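Household Chores Programme
Progress report for June, prepared for the Krasniqi fund

Work this month was almost entirely on the bathroom tasks. The kitchen tasks are where we left them in the last report and will stay there until the bathroom set is finished, as agreed at the spring meeting.

The question the fund put to us was whether a machine can be left to do ordinary chores in an ordinary home. Our answer at this stage is that it can do parts of them, in a home it knows, and that the parts do not yet join up into a chore somebody would pay to have done. The rest of this report says which parts.

Simulated trials

We ran 1000 trials in the simulated flat. Each one begins in another room and asks the machine to go to the bathroom, carry out one job and come back. The jobs were wiping the seat, changing the toilet roll and picking up a towel from the floor. A trial counts as a pass only if the machine does all of it without being reset.

514 trials passed. We had hoped for more. Most of the failures came on the toilet roll, where the old core has to come off before the new roll goes on, and the machine often let go of the core too early or pushed the new roll on at an angle. Picking up the towel was the most dependable job. Wiping went well in the sense that the cloth reached the right places, but the simulator has no real notion of dirt and we do not think the wiping passes should be given much weight.

Getting to the job is a larger share of the work than we planned for. The route planner from Fluso treats an open door as a fixed wall, so when a door stands at an angle across the route the machine slows down, edges forward and sometimes stops altogether. We also saw hesitation at the point where one floor covering gives way to another. A person would walk through without noticing either.

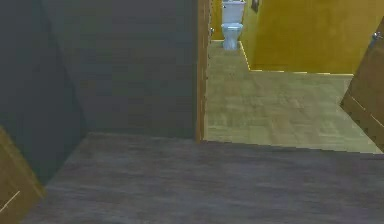 We changed two things in response. The planner now looks again at a door each time the machine comes near it, and the machine no longer takes a change in floor colour to be a step unless the depth reading agrees. Both changes went in late in the month, so they are not reflected in the pass figure given earlier. A short rerun looked better, but it was too short to report on and we would like to repeat it properly.

Trials in the test flat

The real machine spent 21 hours in the test flat at Ranar. It reached the bathroom on most attempts. It picked up towels well when they were in a heap and badly when they were lying flat, and it has not yet changed a toilet roll from start to finish without help. We stopped one session on a Saturday when the wrist joint began to overheat. Rernon replaced the joint under the service agreement at no cost to the programme, though we lost several days waiting for the part.

Speed is still poor. A towel that a person would pick up and hang in a few seconds takes the machine 3 minutes, and much of that is spent standing still while it works out where its hand should go. Zaid Geagea has been cutting down these pauses and thinks a good deal more can be saved before we need faster hardware.

Spending and next steps

Spending is within budget. The computing line is slightly over and travel is under by more than that, and we ask for permission to move the difference across.

In the next period we will rerun the full set of simulated trials with the new door handling, and go back to the test flat once those figures are in. We also intend to drop the wiping job from the pass rate and report it separately – the present figure flatters us on that job. If the toilet roll is still failing at the same rate after the rerun, we would suggest replacing it with something simpler, such as emptying a small bin, and would want to talk to you before making that change.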